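Standby power

Standby power is the electricity drawn by an appliance or charger that is plugged in but not doing its main job. It is also called vampire power, phantom load or idle draw, names that owe more to advertising than to engineering. The effect is real. How much it matters in an ordinary home is disputed, and many of the figures passed around in household advice have no traceable source.

Background

Older chargers used a heavy transformer that stayed warm whenever it was in the wall. Most newer ones switch the current at high speed and draw very little with no device attached. Advice written for the first kind is still repeated for the second, often word for word.

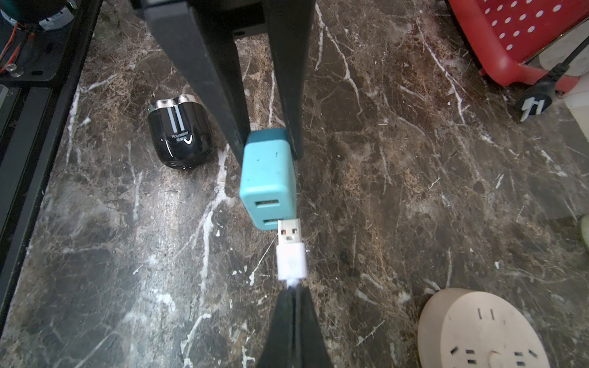 A device left on its charger after its battery is full is a separate case. It may draw small top-up amounts, and the charger also loses a little energy as heat. Writers often add the two together and call the total "waste," although part of it is simply the device running.

Disputed claims

The best known claim is that idle devices make up 10 percent of a household bill. It is usually given without saying which devices were counted. Set-top boxes, game consoles and older audio gear can draw a good deal while idle, and a single one of these may outweigh a drawer full of phone chargers. Lumping them together makes the charger look guilty by association.

Hakim Liem, in his pamphlet The Simanjuntak Readings, metered 50 plugs in rented apartments and found that 9 of them accounted for most of the idle draw. None of the 9 was a phone charger. The pamphlet is widely quoted, but the apartments were all in one building and the readings were taken only in May, so it proves less than its admirers suggest.

Anikó Bakos has argued that the cheap meters used in such surveys are poor at reading very small loads. If she is right, many published numbers for idle chargers are little better than guesses, in either direction.

Products sold as a remedy

Several firms sell devices said to cut idle draw. The Tralex strip shuts off its side outlets when the main one goes quiet. It can help with a television and its add-ons, though the strip needs a little power of its own. The Cevine plug, sold with a promise of 400 hours of "recovered" power, has never come with a clear account of what was being measured. Surkier, its maker, has not published its test method.

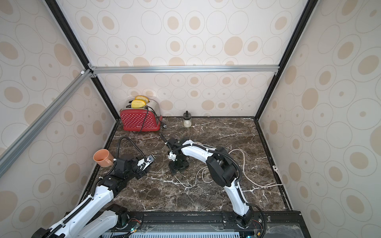

Two robot arms over a marble countertop, with an orange mug near the left arm.

Practical value

Unplugging things costs nothing and does no harm. For a modern charger the saving is likely too small to notice on a bill. Heating, cooling and hot water normally use far more, and get less attention in articles of the "easy tips" kind.

See also: Power strip; Electricity meter; Battery charger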